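Getting more out of a small kitchen counter

I love a clear counter, and I cook every single day, so the two have had to learn to live together! My counter is 35 inches of usable space between the sink and the stove, and these are the habits that have made the biggest difference.

Start with the crumbs. Unplug the toaster, let it cool all the way down, then slide out the tray and tap it over the sink. I do mine every Sunday. Never poke around in the slots with a fork or knife - a soft, dry pastry brush gets the corners just fine.

For brushed stainless steel, wipe with the grain, never in circles. Warm water with one drop of dish soap, then a dry cloth right away (an old cotton T-shirt is perfect). Fingerprints gone!

Bamboo boards hate a long soak. Wash, rinse, dry, and stand them on edge overnight. Mineral oil once a month keeps them from going fuzzy, and I do an extra coat in February when the heat has been running for weeks.

Give the small stuff a drawer. Bag clips, twist ties, the good peeler - all of it was living in a mug before, and what a mess that was.

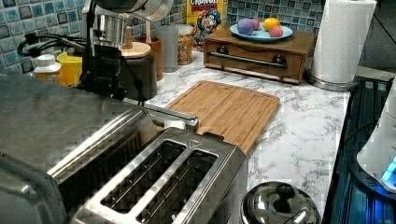
Page last changed: Sun 7 August

Marble patterns hide crumbs like you wouldn't believe, so run your palm over the surface after wiping. If it feels gritty, go again with a barely damp cloth. I keep two by the sink and swap them out every morning.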